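Kumbridge Workshop Skills - Unit 2
Handout: Covering and checking a work surface
Instructor: Gilmar Paiva

A covering protects the tabletop and gives the eye a plain background. Matte is preferred for our tables - glossy sheets throw glare under the ceiling lights. Cut the sheet 40 mm oversize on each side, smooth it from the center outward, then trim to leave a thin rim of table showing.

Before each session, look along the surface at a low angle. Smudges and specks can be wiped off with a damp cloth. A wrinkle near an edge should be pressed down by hand and the sheet pulled tight again.
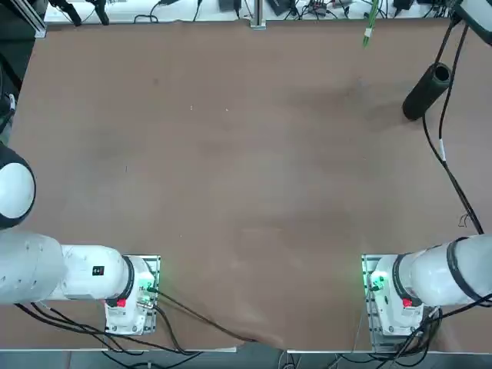 Fig. 2. Brown matte covering with faint smudges and a shallow wrinkle near the edge.

Cables that cross the surface should lie flat. Note where they run before you lift the sheet.

For next time: read the Mendonça notes on adhesives and bring a 200 mm steel rule. Replacement sheets are in the Stallarent cabinet, second shelf.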